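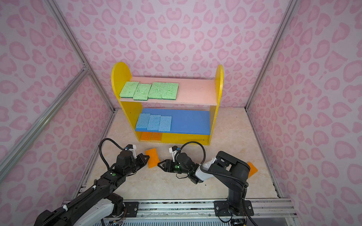 *Yellow shelving unit against a mirrored print*

A **mirror repeat** is a pattern layout in which a motif is reflected across one or more axes before being repeated along the length or width of a material. It is used in wallpaper, printed cloth, floor coverings and wrapping paper. The line of reflection is called the *mirror axis*, or in the wallpaper trade the *turn*.

## Geometry

A single vertical axis gives bilateral symmetry: each half of the repeat is a reversed copy of the other. Motifs that straddle the axis become symmetrical even where the original drawing was not, and irregular blotches often join into closed shapes such as hearts, drops or masks. Adding a horizontal axis produces a four-way repeat, in which the drawn area is only a quarter of the printed unit.

The layout differs from the *half-drop*, where alternate columns are shifted down by half the repeat height without being reversed.

## Production

In roller printing the repeat height is fixed by the circumference of the roller. A common height in the Risar system is 62 cm, with a drawn width of 44 cm on each side of the axis. Digital printing removes this limit, although most mills keep the older sizes so that stock can be matched.

Colours are usually restricted. The Itik pattern books list up to 7 inks for a mirrored design – fewer where a tonal ground is used.

## Hanging

The axis is normally placed at the centre of the main wall, and lengths are hung outwards from it. Cut edges then fall in the corners, where a break in the pattern is less noticeable. Waste is higher than with a random match.

## See also

- Drop match
- Frieze group
- Tessellation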